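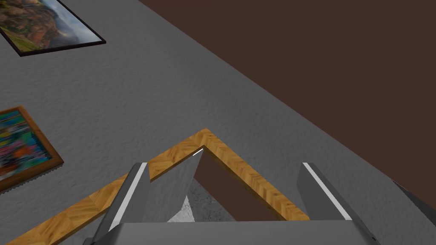 Wrist camera view in the simulated cell, fingers open over the wooden frame.

Skavley Cell Builder, reviewed after a full setup
January 7, 2021

Skavley sells its Cell Builder as a way to set up a gripper cell in simulation and carry the settings over to the real machine. We used it to prepare one arm with a two-finger gripper and a camera at the wrist. This review covers the gripper setup, the wrist camera, contact settings and the upkeep of the cell model. It does not cover path planning, for which we use a different package.

The license was paid for by our shop. Skavley did not see the text before it was posted.

Installation

The installer asks for a project folder and a units setting. Choose the units with care. They can be changed later, but imported parts keep the scale they came in with, and each one then has to be fixed by hand. We lost an afternoon to a finger model that came in ten times too large and pushed the arm into a fault pose on every start.

A new project opens with a bare arm on a flat floor. Rooms, furniture and wall pieces come from a separate library called Multero. The library is large and unevenly made. Some items have clean collision shapes. Others use a single box around the whole object, which makes an open frame behave like a solid block. The wooden frame in our cell was one of these: the fingers stopped in mid-air at the opening until we replaced the collision shape with separate pieces for each strip. The tool for doing this is good. You pick the part, choose "split", and drag the resulting boxes onto the strips. Round objects take longer.

Gripper setup

The gripper is defined on one page: palm, fingers, travel, closing speed and force limit. The fields are labeled in full words and the units are printed next to each one. Finger travel is previewed with a slider, and the slider can be tied to the joint values from a real controller. We set the travel limit at 90 millimeters and the closing force low for first contact.

Zeroing the fingers is the step most likely to go wrong. Cell Builder takes zero as the point where the inner faces meet. Our real gripper reports zero with the fingers fully open. There is an "invert" box, but it flips the direction of travel and leaves the offset alone, so both have to be set. The manual gives this one sentence in an appendix. Our sequence was as follows.

Close the fingers in simulation and note the reading.
Close the fingers on the machine and note the reading.
Tick "invert" if the two count in opposite directions.
Enter the difference as the offset.
Open both to half travel and compare again.

Repeat the last step after any change of finger. Worn pads shift the closed position, and the model has no way of knowing about it.

Wrist camera

The simulated camera is attached to a mount point on the palm and can be moved in all directions. We placed it so that the palm lies along the bottom of the view and both fingers rise into it. This gives up part of the view to the gripper itself, but it makes the space between the fingers easy to judge. A camera set farther forward shows more of the work and less of what the fingers are about to touch.

Two defaults should be changed. The near clipping distance is too long, and parts of the palm vanish when the camera is close to it. The field of view is also wider than that of most wrist cameras we have used. Enter the value from your own camera's data sheet before doing any alignment work.

Surface textures are better than we expected. The chevron grain on the wooden strips stays clear at working distance, and the mottled gray surface keeps its fine speckle. Plain surfaces are another matter. The dark brown plane at upper right renders as a single flat tone, with nothing on it for a feature tracker to hold. If you intend to test vision code, give large plain areas a texture first. Lighting is flat by default, and with it the edges of the gray fingers are mostly readable from their white stripes. Adding one directional light helped our edge detector at little cost in speed.

Contact and speed

Contact is handled by a solver named Javier. It has a coarse and a fine mode. In coarse mode, thin strips held between the fingers jitter and sometimes creep out of the grip. In fine mode they hold still. We ran 2000 grasp attempts overnight in fine mode and the program did not crash. The log recorded 817 of them as clean closures on the first try, a low figure that came from our own approach angles and not from the solver. Sorting the log by angle made this plain within minutes.

Friction values for wood in the library are too high for sanded stock. Ezequiel Pastor, who maintains the real cell, measured ours with a tilting board and a scale, and the simulated grip matched the machine much more closely once his values were entered.

Upkeep

A cell model drifts away from its machine unless someone looks after it. Cell Builder has a service page where each part can be given a check interval in cycles. We check finger zero every 200 cycles and the camera mount after any collision. The page flags what is due and keeps a dated record of old values, so a bad offset can be rolled back. Notes can be added to each entry - short ones only, as the field does not scroll.

The one real fault here is the export. The service record comes out as a flat text file with no part names, only part numbers. Chak-lun Yu wrote a short script to match them up again. Foslow, the competing package we used before, writes the names into its export and has done so for years.

Support answered both of our requests. The reply on the camera clipping was correct and came quickly. The reply on finger offset pointed us back to the same sentence in the appendix.

Verdict

Good gripper page, good camera controls, a dependable fine contact mode. Weak documentation on zeroing, careless collision shapes in the library, poor export. We have renewed the license and kept Foslow installed on one machine for old projects. Shops that run a single cell and rarely change fingers can probably manage with the smaller edition, which drops the service page and leaves the rest in place. The next release is planned for June and is supposed to include a new export format.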